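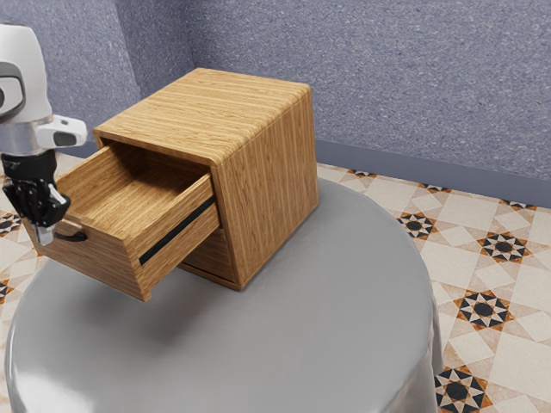
シミュレーター画面より。上の引き出し、開いた状態

トップ > 読みもの > 短編 > 引き出し

前の話 次の話 目次 作者について

引き出し

ダディスの制御ソフトには、終わりを判定する部分がなかった。正確には、あったものを私が外した。十二月のはじめで、テヴヴィルの事務所は夕方の四時にはもう暗かった。

課題は単純だった。小さな木の棚の、上の引き出しを開ける。棚は丸い台に載っていて、床には星の模様のタイルが敷いてある。床の柄は前任者が選んだもので、計算には関係がない。私は毎日その星を見ていたので、家に帰って目を閉じても見えた。

アドリー社との契約では、100回続けて開けられれば納品になる。プランナーは取っ手の位置を推定し、そこまでの軌道を引き、指を閉じ、引く。失敗するのはいつも引く段階だった。引き出しが15センチ出たところで成功の判定が立ち、腕が手を離す。離すときに指先が取っ手の裏に引っかかり、棚ごと台の上で回ってしまう。

私は判定を外し、力の上限だけを残して、もう一度走らせた。

腕は取っ手をつかみ、引いた。引き出しは大きく前に出た。そこで止まった。離せという命令がないので、離さなかった。ログには同じ行が並びつづけた。把持、維持。把持、維持。

中は空だった。モデルを作った人間が何も入れなかったのだから、空に決まっている。それでも私は視点を上に動かして、中をのぞいた。底板の木目まで描いてあった。奥の隅には影も落ちていた。

祖母の家に似たような棚があった。引き出しは2段で、上には切手とはさみが入っていた。下は開けてはいけないと言われていた。祖母が死んで片づけに行ったとき、母が下の段を開けた。私は廊下にいて、中を見なかった。何が入っていたのかと聞くと、母は、たいしたものじゃない、と言った。その後、棚は人にやってしまった。

画面の棚にも下の段があり、そちらは閉まっていた。課題に含まれていないので、誰も開ける命令を書いていない。モデルのファイルを調べると、下の段にも関節が定義してあった。動かせば動く。中身の欄は見ずにファイルを閉じた。

ザハルチェンコ方式の解放動作を入れたのは夜の九時過ぎだった。指を開く前に取っ手をわずかに押し戻し、接触力が消えるのを待つ。古い論文にある手で、遅いので誰も使わなくなっていた。私は待ち時間を長めにとり、外した判定を元に戻した。

一回目、腕は引き、押し戻し、待ち、離した。棚は回らなかった。

連続試験を始めて、上着を着た。終わるまで見ている必要はなかったが、椅子に座りなおした。開く。離す。初期状態に戻る。また開く。戻るたびに引き出しは閉じていて、腕は前の回のことを何も持っていなかった。取っ手を探すところからやりなおした。

37回目で、視点を下の段に合わせてみた。上の引き出しの影が、出るたびに板の上に落ちた。

試験は日付が変わる前に終わった。結果をアドリーに送り、課題の一覧を開いて、末尾に一行足した。

下の段を開ける。担当は空欄にした。

前の話 次の話 目次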